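# 멈춤 버튼을 누른 뒤의 2초

미탈리 탈룩더 씨의 연구실을 찾은 것은 2024년 6월 22일이었습니다. 머크빌이라는 작은 도시에 있는 이 연구실에서는 로봇에게 부엌일을 가르칩니다. 저는 성공한 이야기를 들으러 간 것이 아닙니다. 4월에 일어난 사고에 대해 듣고 싶었습니다.

사고라고 해도 다친 사람은 없습니다. 로봇 팔이 컵을 잡으러 가던 중에 연구원 세완디 몰라 씨가 비상 정지 버튼을 눌렀습니다. 팔은 멈추지 않았고, 2초 동안 계속 움직여서 컵을 밀어 떨어뜨린 다음에야 섰습니다. 몰라 씨의 손은 그때 식탁 반대쪽에 있었습니다.

"2초는 짧다고 생각하시지요. 식탁 옆에 서 있으면 아주 깁니다." 몰라 씨는 이렇게 말했습니다.

연구실 사람들은 처음에 버튼을 의심했습니다. 버튼을 바꾸고 같은 시험을 51번 했지만 고장은 다시 나타나지 않았습니다. 원인을 모르는 상태로 고장이 사라지는 것이 제일 무섭다고 탈룩더 씨는 설명했습니다. 그래서 팀은 식탁 위에 다시 장난감 음식과 그릇을 놓고, 물건의 위치를 조금씩 바꾸면서 시험을 계속했습니다.

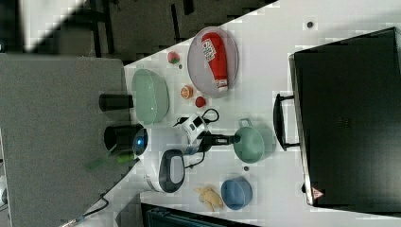
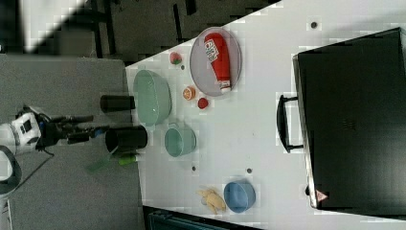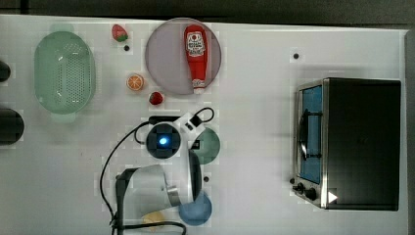 흰 식탁과 로봇 팔, 케첩 병이 놓인 시험 자리.

86번째 시험에서 고장이 돌아왔습니다. 이번에는 팔이 몸 쪽으로 많이 접힌 자세였습니다. 데바시시 사르카르 씨가 기록을 보니, 정지 신호는 버튼에서 바로 나갔는데 팔의 제어기에는 늦게 도착했습니다. 팔이 그 자세로 접히면 손목으로 가는 케이블이 당겨지고, 커넥터의 접촉이 잠깐씩 나빠졌던 것입니다. 통신이 끊기면 제어 프로그램은 마지막 명령을 유지하면서 다시 연결을 기다렸습니다. 그 기다리는 시간이 2초로 설정되어 있었습니다.

저는 이 부분을 듣고 조금 놀랐습니다. 케이블의 문제는 누구나 이해할 수 있습니다. 그러나 연결이 없을 때 계속 움직이라고 정한 것은 사람입니다. 사르카르 씨도 그것을 숨기지 않았습니다. 그 설정은 자신이 넣었다고 했습니다. 예전에 통신이 자주 끊겨서 시험이 매번 중단되었고, 팀 전체가 그 불편을 싫어했다고 합니다.

지금은 연결이 끊기면 팔이 즉시 섭니다. 정지 신호는 통신선과 따로, 전원 쪽으로 직접 갑니다. 케이블도 더 긴 것으로 바꾸고 고정하는 위치를 옮겼습니다. 새 설정으로 시험을 115번 했고, 버튼을 누른 뒤에 움직인 경우는 한 번도 없었습니다. 그 대신 작업이 중간에 멈추는 일은 많아졌습니다. 컵을 든 채로 서 버리면 사람이 가서 컵을 받아 주고 처음부터 다시 시작해야 합니다.

안전 점검을 맡은 닐미니 로이 씨는 아직 만족하지 않습니다. 전원을 바로 끊으면 팔이 자기 무게 때문에 조금 내려갈 수 있습니다. 브레이크가 잡기 전의 그 짧은 움직임을 로이 씨는 다음 달부터 따로 재려고 합니다. 그때까지는 팔이 움직이는 동안 식탁에 손을 올리지 않는 것이 규칙입니다.

이야기가 끝난 후에 몰라 씨가 저에게 버튼을 한번 눌러 보라고 했습니다. 저는 생각보다 세게 눌렀습니다. 팔은 섰고, 몰라 씨는 시험 번호를 공책에 적었습니다.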